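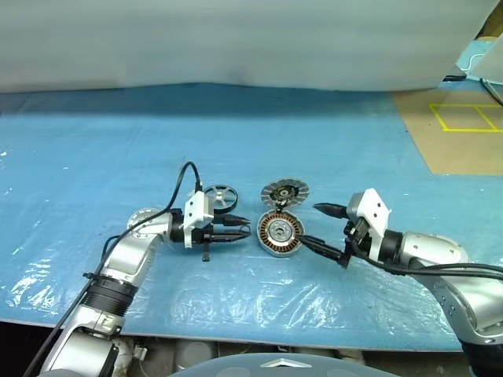 How to take apart a small brushless motor (and get it back together)

I put off opening up a motor for years. I had a fan that rumbled, I had the tools, and I still talked myself out of it every time because I figured springs would fly everywhere. There are no springs! There's a part that spins, a part that stays put, and some bearings in between, and once you've done one you'll be eyeing everything else in the garage.

My guide is for the outrunner type, where the outside shell is the part that turns. You'll find them in hobby planes, some fans and plenty of cordless yard stuff. If yours plugs straight into the wall, please find a different page, there's more to worry about with those.

Get your table ready

Put something soft and plain down first. A light blue mat with clear plastic over it is a nice setup, since dark screws show up well on a pale color and the plastic can go in the trash when it gets greasy. Mine wrinkles like crazy and I've quit fighting it. Just check the folds before you throw it out (ask me how I know).

What you'll want nearby:

A good set of hex drivers
Snap ring pliers, the small kind
Cotton swabs and rubbing alcohol
Light machine oil
Masking tape and a marker
A muffin tin or some jar lids for the little parts

Unhook the power

Pull the battery and set it across the room. If your motor runs off a speed controller, unplug the motor wires from that too. Put a flag of tape on each wire and write 1, 2, 3 before you disconnect anything. Swapping two of them will make the motor spin backward, and it's a dumb thing to chase at ten at night.

Free the shaft

Flip the motor over and look at the end of the shaft. You'll see either a tiny C-shaped clip or a collar with a set screw. For a clip, put your thumb lightly over it while you work the pliers in, because this is the one piece that really will take off on you. For a set screw, push the driver all the way down into the hole before you turn it. If it won't budge, hold a warm soldering iron on the screw for a bit to soften the threadlocker and try again.

Look for a thin washer or two under there. They stack in a certain order, so take a picture with your phone before you slide them off.

Pull the bell

The bell (the outer shell, also called the rotor) is held on by its own magnets now, and they're strong. Grip the base in one hand and the bell in the other and pull straight apart. Don't wiggle it sideways - the magnets sit very close to the stator and you can chip one. It comes off all at once, so keep your elbows in.

Set the bell away from your screws and drivers. My friend Kwame Arthur put his down next to an open box of steel pins and spent the rest of the evening picking them out with tweezers.

Look at the windings

What's left is the stator, the round piece with the copper coils. Nice even copper color is what you're hoping for. Dark brown or black patches mean it got too hot, and if you smell something burnt, I'd shop for a new motor. Don't scrape the wire with anything metal. The coating on it is super thin.

Clean and oil

Wipe the inside of the bell with a swab and alcohol. A loop of masking tape, sticky side out, grabs the metal dust that the swab only pushes around. Then spin each bearing with a fingertip. If it's gritty, replace it. If it's just dry, give it 2 drops of oil and turn it a few times - more than that gets slung all over the coils.

Put it back together

Line up the shaft and lower the bell slowly. The magnets will snatch it for the last bit, so keep your fingertips on the outside and not under the rim! Washers go back on in the order from your photo, then the clip or the collar. Spin it by hand. A bumpy, notchy feel is normal with these, but a scraping sound means something's touching, so open it back up and hunt for a stray crumb of metal.

Match your taped wires, hook up the battery, and run it slow for a minute before you let it rip.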